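Last updated: July

We use cookies to remember your reading preferences. By continuing you agree to this.

# Waretti bench cell – setup and care notes

This README goes with the Waretti cell, the tool-tidying bench at Horkulel. It tells how the cell is set up before recording, how it is looked after, and what to do when a gripper or a cable gives trouble. The data card for the recordings is at the end, in short form. If you only want to load the episodes, go directly to the section "Data card".

The notes are written for people who will stand at the bench. They assume you have already had the safety introduction and that you know where the stop button is. If you do not know, please ask before you continue.

## What is in the cell

- one humanoid with two arms, each with a wrist module
- parallel grippers
- a wooden bench with a pegboard wall behind it
- hand tools and tape rolls
- the Tavares controller, which handles both arms and both grippers
- the Cimodell recording software, running on the cell computer

The robot faces the pegboard. "Left" and "right" in this document are always the robot's left and right, also when you are standing in front of the bench and looking back at it. We had some confusion from this in the old notes, and one gripper was put on the wrong arm.

## Before you switch on

1. Check that the floor around the feet is free. Cables under the bench are allowed, but they must stay behind the line of tape.
2. Look at both wrists. The cable of the wrist module needs a loop large enough that the wrist can turn to its end without pulling. If the loop is flat, open the clip at the forearm and give it more length.
3. Move each gripper finger by hand. It should slide with an even resistance. If you feel a step in the movement, go to "Gripper service".
4. Wipe the finger pads with a dry cloth. Do not use alcohol on them, it makes the surface hard after some weeks.
5. Clear the bench of everything which is not part of the task. Coffee cups too, please.

## Switching on

Power the Tavares controller first and wait for the steady green light. Then power the arms. When you do it in the other order the arms start without a reference and the controller reports fault 1665. This fault is harmless, but it can be cleared only by a full restart of both.

After the green light, start Cimodell on the cell computer and open the profile `waretti_bench`. The profile loads the joint limits for this bench. The default profile does not know the pegboard, and with it the arm can reach into the hooks.

Stand outside the marked area during homing. The left arm homes first, then the right one. Both finish in a raised position beside the bench.

## Bench calibration

The bench is moved more often than one would think, mostly by cleaning. A small shift is enough to make the low approach fail, so we calibrate at the beginning of each recording day.

- Put the calibration plate against the front edge of the bench, at the middle mark.
- Run `calibrate bench` in Cimodell. The left arm touches the plate, then the right arm.
- Read the height difference between the two sides. The limit is 4 mm. If it is more, level the bench with the feet under the front legs and run the command again.
- Remove the plate before you go on. The software does not check this.

The pegboard has its own calibration, which is only needed when the board was taken off the wall. Ask the cell owner for the long target, it is not stored with the other parts.

## Low approach check

With this check we see if the left gripper can come down over a flat tool without pressing into the wood. It is done at slow speed and with one person beside the bench, hand on the stop button.

1. Lay out the scissors, the screwdriver and the needle-nose pliers in a row, with tips to the front edge. Leave enough room between them for an open gripper.
2. Keep the power strip at the right end of the bench, away from the row. Its cord runs off to the right.
3. Raise the right arm and hold it at the right side. It must not pass over the tools while the left one is working.
4. Bring the left gripper in from the left, open, and stop it with the lower finger just over the red-handled scissors. Look from the side at the gap between finger and tool before you allow any closing.
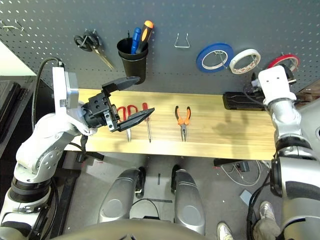
5. Close slowly and lift by a hand's width. If the finger scrapes the bench, stop, go back and repeat the bench calibration.
6. Repeat with the screwdriver and the pliers.

When all three tools are lifted cleanly, write "low approach ok" in the log with the time. If one of them fails twice, do not record. Bad grasps caused by a wrong height are difficult to find later in the data.

## Gripper service

The fingers run on a small rail, and dust from the wood collects there. Every Saturday the rail is cleaned with the soft brush – no compressed air, it pushes the dust into the housing.

To take off a finger:

- switch off the arm and wait until the brake clicks
- unplug the gripper cable at the gripper side, not at the wrist
- loosen the 6 screws of the cover, in a cross pattern
- pull the finger straight out along the rail

Put a thin film of grease on the rail before closing. Tighten the screws by hand only. After service, run the low approach check again, even if you changed only one finger.

## Data card (short)

**Task:** picking up and putting away hand tools on a bench with a pegboard.

**Views:** head camera and both wrist modules.

**Format:** one folder per episode, with video, joint states and gripper opening. The calibration result of the day is copied to each folder.

**Known problems:** In 6 episodes the gripper opening is missing after a loose cable. They are marked `no_grip` and are kept for the video. Shadows of the arms fall on the bench in many views, and we did not correct them.

**Use:** internal to Horkulel for now. Please write to the cell owner before sharing any part of it.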